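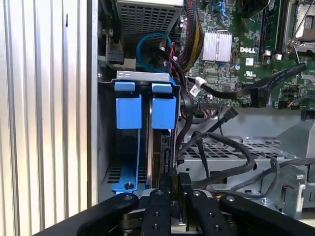

The Puvley's wrist-camera view during the drive bay test, with the fingers closed on a connector block below the blue carrier.

Two fingers and a box of old desktops

Kudon sells the Puvley as a bench kit: a two-finger gripper, a wrist camera, a mounting plate and a software license for one arm. The arm itself is extra. The company's pitch is aimed at shops that take apart office computers for resale or parts, where most of the labor goes into drives, cables and memory.

We set the kit up on a workbench at Engström, a refurbisher that handles business desktops in batches. Installation took one afternoon. The mounting plate needed three bolts, and the cable from the gripper to the controller was long enough to leave slack at the elbow. Calibration uses a printed card and runs without help once the card is flat. Ours had a curled corner and the first pass was rejected with error 11, which the manual lists as "target not planar."

The work shown above is the part of the job that Kudon's brochure covers in a single line. Inside a Dell desktop, the drive sits on edge in a blue carrier, close to the motherboard, with black cables lying in loops over the metal cage beside it. The fingers have to come in low, hold a connector block upright and stay clear of everything else. Clearance is the limiting factor here, more than grip force.

The fingers are narrow and black, and they rise between the linkage arms. That helps in a deep case. The linkage is wide, though, and in smaller cases it met the chassis wall before the fingertips got to the connector. Holger Hellström, who designed the finger set for Kudon, told us a slimmer version is planned for March. He would not give a price.

Over the test we logged 282 connector grasps. The software sorts each one as held, slipped or aborted, and the log exports as a plain table. Slips were mostly on flat cables. Rigid connector bodies gave little trouble as long as the approach angle was set by hand the first time. The automatic angle tool is slow and tends to choose a path through loose wiring - Engström's bench lead, Mebrat Admasu, turned it off on the second day and left it off.

The camera is adequate. Its wide view keeps both fingers and the work in sight, but dark plastic parts against a dark bay need more light than the bench lamp supplied. A ring light is sold separately. It should be in the box.

The closest rival is the Zustar, which has a slimmer wrist and no camera mount. It suits open boards better than closed cases.

Kudon includes 100 hours of remote support with each kit. We used three of them, all on calibration. Replacement fingers ship in pairs only.

Text: Gunvor Björklund
06/12/2019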